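Zescombe Shared Kitchen Users' Group
Minutes of the March meeting, 6:30 p.m., upstairs room

Present: Elspeth Lamont (chair), Kerstin Meinecke, Lindsay Maihi, Toshiko Maruyama
Minutes: Murdo Aitken
Apologies: none received, although several people did not come

1. Minutes of last meeting
Agreed, after the word "heated" was removed from the paragraph on teaspoons.

2. Money
Balance stands at $1,961. Toshiko reported that $563 went to Menzies for the new shelving and that the invoice has been paid. The shelving has been delivered. It is leaning against a wall with great dignity.

3. Things on the table
Kerstin had been asked to propose a home for every object that currently lives on the table. She began with the white lid, the eggshell halves on their saucer and the patterned box with the green circle on it.
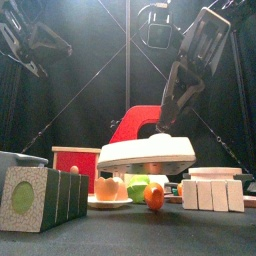 Lindsay felt that lids should live with whatever they cover, and that any lid still single by the end of the month should go to the charity shop. Elspeth asked how we would know. Lindsay said we would try it on things.

The eggshells took eleven minutes. Kerstin finds them cheerful. Toshiko would like the saucer back in circulation. Agreed that the eggshells move to the windowsill and the saucer to the saucers.

The box was felt to be a good box. No one would say what should go in it. Deferred.

ACTION: Lindsay to try the lid on things.

4. Breakfast corner
Elspeth proposed that the kettle and everything to do with breakfast be kept together at one end, so that a person can get through a morning without crossing the room. Carried, 4 to 1. I was the one, and I would like it noted that I enjoy the walk.

Discussion followed on what counts as breakfast. The white kettle does. The blue pot does if there is oatmeal in it. Plates were ruled to be general purpose, and the pink tray was admitted on the grounds that it is already carrying one.

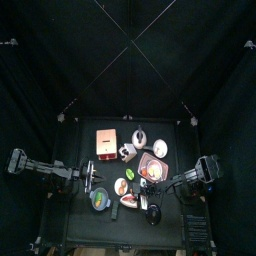
Trays, then, go upright beside the kettle when they have nothing on them, and food on plates is to be eaten or put away by whoever put it out. Kerstin asked for a label to this effect. Toshiko reminded the meeting that we have a label to this effect, and that it is behind the shelving.

ACTION: Murdo to move the shelving. Kerstin to read the label.

5. Any other business
Lindsay asked whether fruit may be left out. Yes, in moderation.

Meeting closed at 7:50 p.m. Next meeting in April, same room, Toshiko to bring the key.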